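Jutska Bench
Simulated tabletop for gripper, camera and controller trials
Koderum / Products / Test benches / Jutska Bench

Buying a gripper is easy. Buying the second one, after the first has spent a morning failing to pick up a mug, takes a form and two signatures. Jutska Bench lets you do the failing in software, on a pegboard table with a ceiling-mounted arm and a set of household clutter that resets at the press of a key.

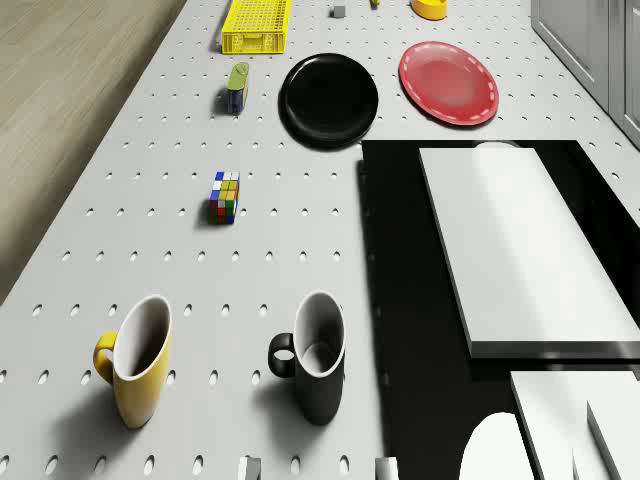
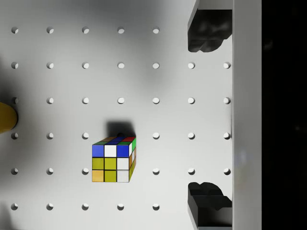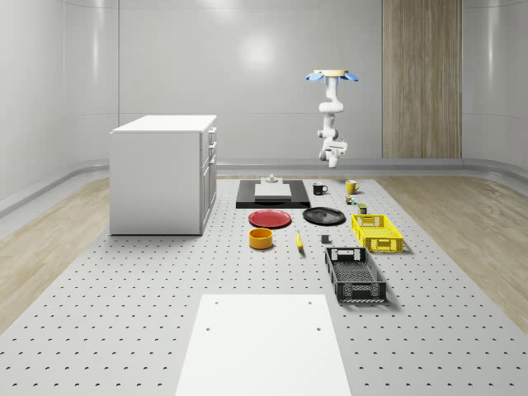
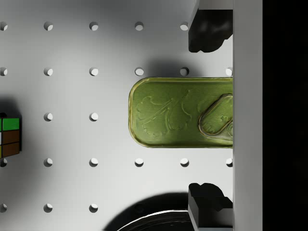
Jutska Bench, rendered views. The third takes in the arm and its ceiling mount; in the second and fourth the gripper fingers are open.

Overview

Jutska Bench is a scene, an arm and a scoring tool in one download. You bring a gripper model, or use one of ours, and run it against the same objects in the same places as the gripper you are thinking of replacing it with. The bench keeps score. It has no opinion on which supplier took you to lunch.

The arm hangs upside down over the table. We settled on this after a long argument with the floor-standing version, which kept putting its own elbow in front of the room camera. Hanging it up cleared the table and moved the argument to cable routing, which the simulator cheerfully ignores. You will not be able to ignore it when you build the real thing, so please budget for cable ties.

Comparing grippers

Load two gripper models, choose a task and set the number of trials. Jutska runs each gripper through identical starting layouts and writes the results side by side: grasp held, grasp lost on the lift, object knocked over, object sent to the floor. That last column was added by popular demand and is fuller than anyone would like.

Two-finger parallel grippers are supported out of the box. The Dimero finger pack adds interchangeable tips, including the lobed black ones our own team uses for most jobs. They look a bit like something left too near a radiator, but they hold a cube by its sides and will also take a fair grip on a flat tin. A plain square tip will do the cube perfectly well and then sulk about anything with rounded corners.

You can change tip shape, friction, opening width and closing force. Change one at a time. We know you won't.

Comparing cameras

The bench has a room camera and a wrist camera, and either can be moved, duplicated or switched off. Most people start with the room view, admire it and then discover that their controller can't tell where the mug handle is. The wrist view shows much less of the table and a good deal more of what matters in the last few centimetres, including the fingers themselves.

Some points worth knowing before you fix a position:

Keep both fingertips in the wrist view if you can. A controller that sees one finger will form strong beliefs about the other.

A tilted camera shows you more of the table, but the far objects come out small and the nearest ones tend to be half lost. A straight-down camera gives tidy, square pictures and very little warning of what is coming next.

Shadows are on by default. Switching them off improves nearly every score and prepares you for nothing. The shadow switch is in the lighting menu, where we have made it slightly awkward to reach.

Dark objects on the white pegboard are easy to find. White panels on the white pegboard are less so, and a glossy plate will hand the camera a highlight that some detectors treat as a separate object. One early tester's controller tried to pick the highlight up. It was very patient about it.

Comparing controllers

Jutska talks to any controller that can accept camera images and joint positions and send back a target. The Ondieki bridge is included and handles timing, so a slow controller stays slow in simulation as well. Earlier versions kindly paused the world while the controller had a think. This made everything look marvellous and was taken out in March.

For each controller you get the path of the gripper, the time from start to grasp and a replay from every active camera. Replays can be run together, one beside the other. We recommend doing this before the meeting in which you explain the results.

The objects

The standard set is made up of things people own, chosen because a demonstration using only perfect blocks tells you mainly about perfect blocks. It includes:

Mugs in yellow and black, with handles that can face any way
A red plate and a black plate
A yellow bowl
A yellow crate and a black crate, both with lattice sides
A scrambled Rubik's cube
A small can
A banana
A small grey cube, for morale
An olive-green tin with a raised leaf pattern and a ring pull

The tin deserves a word. It is low, it has a rounded end and its lid pattern is busy enough to upset a depth estimate. Nearly every gripper model we have tried can hold it once lined up. Getting lined up is the job. If you only have time for one comparison, use the tin.

The crates are the other good test. Lattice sides mean the camera sees through them to the table behind, and a finger can go through a slot it had no business going through. A gripper that comes out of a crate with the crate still attached is recorded as a partial success. We had a vote on that and it was close.

You can add your own objects as mesh files. Give them a sensible weight. The default for a missing weight is one kilogram, so a pencil that has been imported in a hurry will surprise you.

What you get

Jutska Bench scene with pegboard table, cabinets and ceiling-mounted arm
Standard object set, as listed
Room camera and wrist camera
Ondieki controller bridge
Scoring and replay tool
32 prepared layouts, from one object on a bare board to something resembling the end of a student party

The Dimero finger pack is a separate download.

How it compares with a real bench

It is quicker, it is cheaper and it is wrong in ways you should know about. Contact is the weak spot. Soft tips squash less convincingly than they do in life, and a mug held by its rim may stay put a touch longer than it deserves. Our advice is to treat a difference of five points in a hundred as a draw. Anything larger is worth a look, and anything much larger is usually a typing error in the friction setting.

We ran more than 3,000 trials on the standard layouts before release. These gave us a baseline for the supplied gripper, which comes with the download so you can check that your copy behaves like ours. If it doesn't, the cause tends to be a graphics driver or a colleague.

Use simulation to get from six candidates down to two. Then borrow both and test them on a real table. Suppliers will often lend a gripper to someone who turns up with a specific question, and "why does yours lose the tin at this angle" is a specific question.

Requirements

A desktop machine with a dedicated graphics card. Laptops will run it, loudly.
Linux recommended. The Windows version works and is supported with good grace.
Enough disk space for replays. A batch of 200 trials with every camera recording will fill a small drive while you are out getting a sandwich. Turn off the views you don't need.

Licensing

One licence covers one bench on one machine, with any number of gripper models. Teaching licences are available and come with the same features, including the floor column. Updates are free for the life of the version.

Common queries

Can the arm be mounted on the table?
Yes. Choose "table" in the mount settings and move the objects first. The arm is not going to go round them.

Can I tilt the table?
Up to a few degrees. Beyond that the banana leaves, followed by everything else.

Does it support suction?
There is a trial version of the suction model. It is very good on plates and has nothing useful to say about the crates.

Why a pegboard?
It gives the eye a regular grid, which helps when judging how far off a grasp was. It also upsets any vision system that is fond of small round things, and you may as well find that out now.

Page last revised November 2018. For quotes and trial licences, use the Koderum contact form and say which gripper you already own, even if you would prefer not to discuss it.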